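Notebook, small objects for the touch trays. Kitchen end of the workshop.

Continued from the last page. The question is still the same one we wrote in November: which small things can stay in the lending trays, and which must go back to the shelf or out of the house. A tray goes to a group for two weeks, people take the things in the hand, talk about them, and bring it back. It sounds simple, but the choosing takes much more time than I planned.

The register has now 317 objects. Of these, 183 are checked and have a card. The rest is in the boxes under the window, and I will not pretend that I know what is in all of them.

**Trays**

We compared again the two suppliers. The Avik tray is light and cheap, but the rim is low, and round things go over it when a person carries the tray with one hand. The Serrano tray has a better rim. It is also heavier, and two colleagues have complained of this, with reason, as the trays are carried up the stairs. My proposal is to stay with a raised rim in all cases and to accept the weight.

About colour I have changed my opinion. Before, I wanted only white, so that every object is seen well. But on white the pale things disappear, for example the cream buttons and the little bone spoon. A strong colour is better for most of the collection. For the red things we keep one white tray aside, marked W on the underside.

The floor of the tray should have some pattern in it. On a smooth floor the harder things slide and make a noise, and some of our visitors do not like this noise at all. I tried a cloth on the smooth tray. It works, but then the cloth must be washed also, and it never lies flat after the second wash.

**Soft things**

Rules for the moment, to be discussed:

- Stitching must be tight. I pull with two fingers at each seam, and if I can see the filling the object goes to repair.
- Eyes and noses: sewn or firmly fixed. Glued eyes are not accepted any more.
- Cords and loops may stay if they are short. I am not fully content with this rule. "Short" is not a measure. I suggest we write that the loop must not go over a closed hand.
- No perfume. The rabbit from the last donation still smells of lavender, although it was in the open air for a long time.

Knitted balls are the best objects we have, I think. They are quiet, they can be squeezed, and everybody knows what to do with them. It is useful to put more than one in a tray, with different colours, so that two persons can hold one each and compare. The wool ones have become a little hard from washing. The cotton ones keep their form. I could not find on the cards which ones are cotton, because this line was not in the card when we started. To add: line for the yarn.

**Hard things**

Shells, stones, cones, wooden pieces. The cones I have taken out; they lose their scales and after each loan there is more dust than cone. Stones are fine if they are not bigger than an egg.

With shells the tip must be tested. I press it into the palm, and if it leaves a mark that stays, I take off the point with fine paper, just a little. Please do not use varnish. One shell was varnished by us last year, and now it feels like plastic, so the whole reason to have a shell is lost.

**Proto tray**

The first full set we call Proto. It should be small, and it should have one clear contrast: many soft things and one hard. If there are too many hard ones, people begin to sort them and do not talk. If there is none, the hands become bored (this is not a scientific expression, but I have no other).
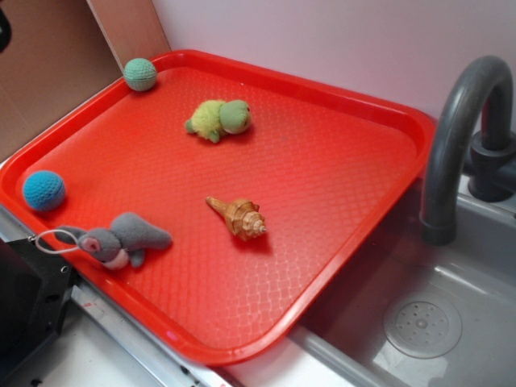
Otow, 2019-02-01

The set by the sink: two knitted balls, turtle, mouse, shell. I like it. The shell is the only hard thing and the hand will come to it without any instruction. The turquoise ball is stronger in colour than the pale one, and I would keep both, as the pale one is still easy to find on the red.

Notes for the cards:

1. Turtle. Fuzzy body, smoother head. Two surfaces in one object, so it gets the mark "double" on the card. Eyes to be checked once more by the new rule.
2. Mouse. The thin white loop near the head goes over the rim of the tray. For the loan I want it inside, or it will catch on a sleeve. Not decided if we cut it. If we cut, the mouse cannot be hung up after washing, and I have no good idea how to dry it otherwise.
3. Shell. Long form with a pointed end, and small knobs at the wide end. Test the tip. The knobs I would leave as they are.
4. Balls. Write down the yarn, if anyone can tell it by hand. I can't.

One more thing for the whole workshop: trays should be set fully on the worktop and not with a corner over the basin. A shell that falls into the sink is a broken shell. I put this also on the paper by the tap.

The cleaning order stays as it was. Hard things first, with warm water and a soft brush, then dry with the grey towel. Soft things separately in the net bag, at low temperature, and then flat on the rack. The tray itself is wiped with the normal product, and the pattern in the floor needs the brush, as the sponge goes only over the top of it.

Still open:

- The size of the label. The present one is too large for the mouse and much too large for the balls. Perhaps no label on the object, only a card with a small drawing.
- Whether a set may be changed between two loans. I would say no, at least for Proto, otherwise we can't compare what the groups tell us.
- Spare ball for each tray. They are the first thing that gets lost.
- Who orders the next trays, and from which of the two. The Serrano price list we have is an old one, I must ask for the new.

Next time I start with the box nearest to the door, as the buttons are there and they need to be sorted before anything else is put on top of them.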